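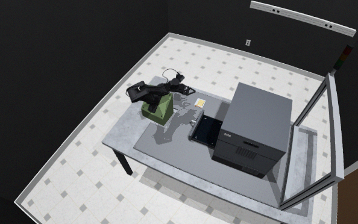

Kimer workcell in the simulator: arm, bench, instrument with its drawer out.

Second week with the Kimer sim package. We're on the trial license, which covers 2 seats and 600 hours of run time. Saodah Tjoa has one seat, I have the other.

Setup took me an afternoon. Most of that went to the drawer joint – the default limits were too tight and I had to edit them by hand.
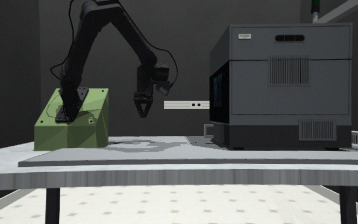
Saodah wrote 33 test routines for loading and unloading. I've been through 20 of them so far. Editing waypoints is quick. The collision log is hard to read and you can't filter it by part.

We tried Pondent in January. Better log, slower editor. I'd still take Kimer for daily work at this point.

Support answered my drawer question the next morning. Price for a full license is the open item – will post it when I have the quote.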